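Chapter 7
Returning to Training After Illness

Chapter Outline
7.1 Detraining and what is lost first
7.2 The symptom check
7.3 Planning the first two weeks
7.4 Fluids and food during recovery
7.5 Case study: the Prarnach club riders

Learning Objectives
After reading this chapter, students should be able to describe the main effects of a short layoff on an endurance athlete, apply a basic symptom check before a session, and write a return plan for a recreational cyclist.

Introduction
Most coaching texts give a great deal of space to building fitness and very little to interruptions. Yet few riders complete a season without one. A cold in April, a stomach illness before a target event, or a cough that lasts a month will test a training plan more severely than any hard interval session. The coach who has no method for these weeks leaves the rider to guess, and riders tend to guess in favor of doing too much.

Anežka Vaněk, a student rider in the Caltasetti road program, kept a detailed log through one such interruption. She had planned a season built on long weekend rides and a timed climb of 40 minutes. A chest infection stopped all riding. On her first day back she set out at her old pace with her old group and turned for home before the first hill. Her log for that evening reads: "Legs fine. Breathing not fine. Slept until supper." Her second attempt, made under the guidance of coach Getachew Wolde, began with short flat rides alone and no computer on the handlebars. We will return to her log in Section 7.3.

Two ideas run through this chapter. The first is that the loss of fitness is usually smaller than the rider fears. Blood volume falls fairly quickly when training stops, and heart rate at a given effort rises with it, but strength and skill on the bicycle hold up much longer. The second is that feeling well at rest is a poor guide to readiness. A rider may be free of symptoms at breakfast and still be unable to carry out a moderate session that afternoon.

The chapter also considers the rider's state of mind. Natália Tóth, who coaches masters riders at Wurkstead, asks each returning athlete to write down a reason for riding that does not involve a result. Some find this exercise awkward. It does, however, give coach and rider something to discuss when the first rides are slow – and they will be slow.

Section 7.4 deals with daily habits away from the bicycle. Appetite and thirst may both be reduced after an illness, and drinking at regular times is often easier than drinking in response to thirst. Students should review the material on fluid balance in Chapter 4 before beginning that section.
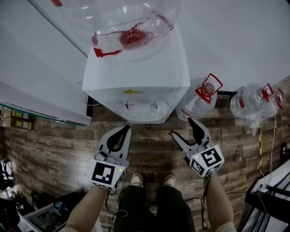
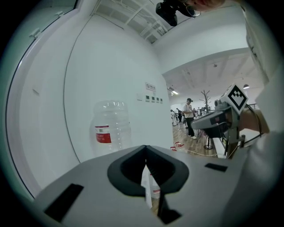

Figures 7.1 and 7.2. Drinking water. A dispenser with an inverted jug (7.1) and a transparent jug with a red and white label (7.2).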